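Bench inspection checklist: serial data interface cards, conduction-cooled, before they leave the workshop

Covers the Hoxha carrier and any serial card fitted to it, including the older Plotix ones we keep being promised are the last. Work from top to bottom. Write a comment against every item, even if the comment is dull. "OK" is acceptable. A tick with a coffee ring round it has been submitted before and was not.
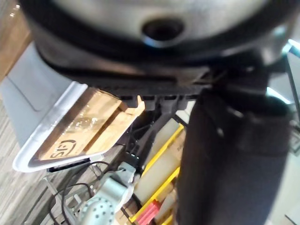 Vesela Delić
Bench lead, Ramdale workshop

This issue replaces the one from June, which had two item sevens and no item nine. Several people had been signing off item nine regardless.

1. Wrist strap and mat

Test the strap on the wall tester, with the strap on your wrist and not round the bench leg. Test the mat lead separately.

Comment: Strap passed. Mat lead failed at the stud end and has gone in the bin. It had been repaired with tape, which is an insulator, a point I would have expected to come up at some stage in an electronics workshop.

2. Paperwork matches the card

Read the serial number off the card, then off the traveller, in that order. If you read the traveller first you will see what it says on both.

Comment: Card 1169 was travelling with the sheet for 1307, and 1307 was on the shelf with no sheet at all, looking innocent. Swapped back. Both have been started again from item 1, so allow for that before asking me where they are.

3. Power isolated, supply locked off

Output switched off at the front, plug out, padlock through the plug cover. Wait for the rail to drop below one volt and measure it yourself.

Comment: Done. The key was in the padlock. The key lives on you.

4. Look underneath before you look on top

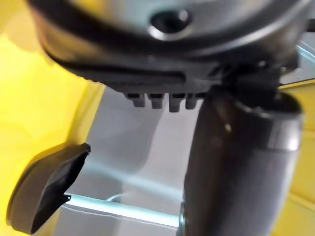
Most of the faults we send out are on the side of the card that faces the carrier. Turn it over and check for solder balls, lifted pads, and stray washers from the standoffs. Use the lamp and get your eye properly low, because a part that looks finished from above can be quite a different thing from below: a round housing may have a hole in its underside with a polished ring round it, and if you only ever look down on it you will go through life unaware. Check standoffs for thread damage while you are there. Any standoff that turns with finger pressure is a fail, including if it "has always done that".

Comment: One solder ball near the oscillator, removed and the area cleaned. Standoffs tight on 1169. One loose on 1307, replaced.

5. Mezzanine connectors

Check all the connectors for bent contacts, cracked shells and fluff. Dry air only. Do not blow on them with your mouth, which is a source of damp and, at certain times after lunch, of pastry.

Comment: Fluff in one, cleared. No bent contacts. The dust caps were missing from both cards and I found a bag of 17 in the drawer marked FUSES. The fuses are in the drawer marked CAPS.

6. Thermal faces and wedge locks

The cooling faces must be bare, flat and clean. Run a lint-free wipe along each one and look at the wipe. Then do the wedge locks up with the torque driver, to the figure on the drawing, in two passes. The second pass matters, as the first screw relaxes a little when its partner is tightened.

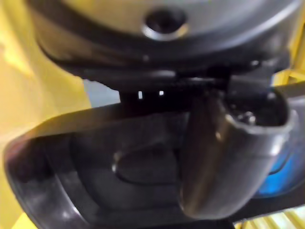

If the driver is out of calibration, stop and get the other one. If the other one is also out of calibration, stop and come and find me, and bring both, and have a think on the way about who signed the calibration sheet.

Comment: Faces clean after the second wipe. Torque correct on both passes. A label had been stuck on the cooling face of 1307 reading DO NOT COVER THIS SURFACE. Removed.

7. Link set-up

Confirm from the order, not from memory, how the port is meant to be set. Set the links, photograph them for the traveller, then have a second person read them back to you without being told the answer.

Comment: 1169 set correctly. 1307 was set the way the last customer liked it. Changed and read back. Second reader agreed at the second attempt, having first read them upside down.

8. First power-up

Current limit set low. One hand on the supply switch, the other well away from the card. Watch the current for a full minute. Smell counts as an inspection method and should be written down.

Comment: Both steady, no smell other than the usual. The Volusix supply reads slightly high on its own display, so believe the bench meter.

9. Send and receive together

Run the loop test in both directions at once for the whole soak. Running one direction and then the other is a different test, and one that our cards pass beautifully.

Comment: 1169 clean. 1307 showed some 1621 errors in the first hour, all of them gone once the test lead was changed. The lead has been cut in half. Please don't rejoin it, I can tell.
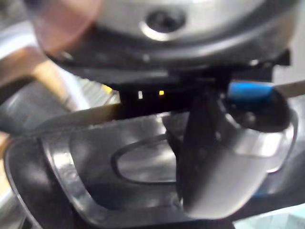 10. Bag, box and label

Caps on, card in a shielding bag, bag folded and sealed, traveller outside the bag. Label the box on two sides. The bottom does not count as a side for this purpose.

Comment: 1169 packed and on the outgoing shelf. 1307 held for a repeat of item 9 overnight with a new lead.

11. Bench left as you would like to find it

Supply off, lamp off, padlock key back on its hook, tools in the foam.

Comment: One gap left in the foam, shaped like the small side cutters. They can come back before 8 tomorrow morning with no questions asked, or after that with several.

Result: 1169 pass. 1307 open at item 9.
Signed: V. Delić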